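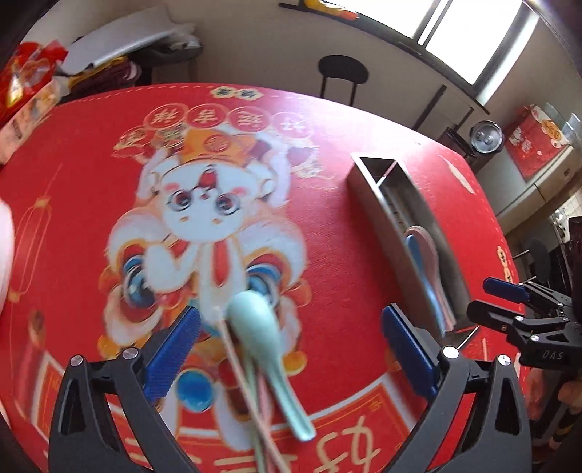 Besteck sortieren für Fortgeschrittene

In der Robotik-AG der Abendschule Stuvville lernen 13 Teilnehmer, wie man einer Maschine das Tischabräumen beibringt. Bis zum Wettbewerb im Oktober soll sie es allein können.

Die Aufgabe passt in einen Satz: Löffel und Stäbchen vom Tisch aufnehmen und in den Besteckkasten legen. Asger Laxdal hat sie im Februar an die Tafel geschrieben, und dort steht sie noch. Laxdal leitet die AG seit drei Jahren, tagsüber arbeitet er als Konstrukteur bei einem Hersteller von Verpackungsmaschinen. »Im ersten Jahr haben wir Linienfolger gebaut, im zweiten einen Greifarm für Holzklötze«, erzählt er. »Dann wollten die Leute etwas machen, das man zu Hause gebrauchen kann.«

Geübt wird mit Greifern, die von Hand geführt werden. Wer an der Reihe ist, nimmt in jede Hand einen davon und erledigt die Aufgabe mit den Greifbacken statt mit den Fingern. Die Aufnahmen aus diesen Durchgängen dienen später als Vorlage, nach der ein Roboterarm die Bewegungen nachahmt. Ein Durchgang dauert selten länger als eine Minute, und ein Abend besteht aus vielen davon.

Bis Ende Juni hatte die Gruppe 429 brauchbare Durchgänge beisammen. Was als brauchbar gilt, war anfangs umstritten. Einige wollten jeden Durchgang streichen, bei dem ein Löffel herunterfällt. Andere hielten dagegen, dass gerade das Wiederaufheben gezeigt werden müsse. Man einigte sich darauf, Fehlgriffe zu behalten, wenn sie im selben Durchgang korrigiert werden.

Der Löffel ist schwieriger als die Stäbchen

Vibeke Bach ist 50, gelernte Buchbinderin und führt in der AG die Liste der Durchgänge. Sie kam über einen Aushang in der Bibliothek dazu und hatte vorher nie programmiert. Inzwischen schreibt sie die kleinen Skripte, mit denen die Aufnahmen geschnitten und benannt werden. Am Greifer gilt sie als die ruhigste Hand der Gruppe.

»Ein Keramiklöffel ist glatt und rund, der dreht sich weg, sobald man ihn am Stiel packt«, sagt sie. »Die Stäbchen sind dünn, aber wenigstens gerade.« Sie greift den Löffel deshalb nah am Schwerpunkt und hebt ihn erst an, wenn beide Backen gleichmäßig anliegen. Das kostet Zeit. Schneller geht es mit Schwung, nur lernt die Maschine den Schwung dann mit.

Auch die Unterlage zählt zur Aufgabe. Auf dem roten Tischtuch ist ein großer Hase im Löwentanzkostüm gedruckt, umgeben von Wellenmustern und Schriftzeichen. Laxdal bestand auf einem gemusterten Tuch. Ein System, das nur vor grauem Hintergrund geübt hat, verliere in einer echten Küche schnell die Orientierung, meint er. Die pastellfarbenen Löffel heben sich vom Rot gut ab. Vor den hellen Stellen des Motivs wird es für die Bilderkennung schwerer, und dort wird jetzt öfter geübt.

Der Besteckkasten aus Edelstahl bereitet eigene Probleme. Er spiegelt, und je nach Tageszeit fällt das Licht vom Fenster anders hinein. Im Mai lieferte das Modell an hellen Abenden deutlich schlechtere Ergebnisse als an trüben. Die Gruppe entschied sich gegen Vorhänge und nahm mehr Durchgänge bei Sonne auf.

Neun Mannschaften im Oktober

Der Wettbewerb heißt Treretero und wird für Vereine und Schulen ausgeschrieben. Gemeldet sind 9 Mannschaften. Jede bekommt einen gedeckten Tisch, den sie vorher nicht gesehen hat, und drei Versuche. Gewertet werden abgelegte Teile, Zeit und Bruch. Für zerbrochenes Geschirr gibt es Abzug, der sich kaum wieder aufholen lässt.

Das Team aus Stuvville tritt unter dem Namen Otach an. Bei der letzten Probe am Donnerstag, dem 28. Juni 2018, legte der Arm vier von sechs Teilen richtig ab. Ein Löffel landete neben dem Kasten, ein Stäbchen blieb liegen. Laxdal trug beides ins Protokoll ein und ließ den Tisch neu decken.

Über den Sommer bleibt der Raum an zwei Abenden pro Woche geöffnet. Bach will bis zu den Herbstferien vor allem Durchgänge aufnehmen, bei denen zwei Löffel übereinanderliegen – davon gibt es bislang zu wenige. Außerdem muss die Gruppe noch klären, wie der Arm zum Austragungsort kommt. Laxdals Kombi ist dafür zu kurz.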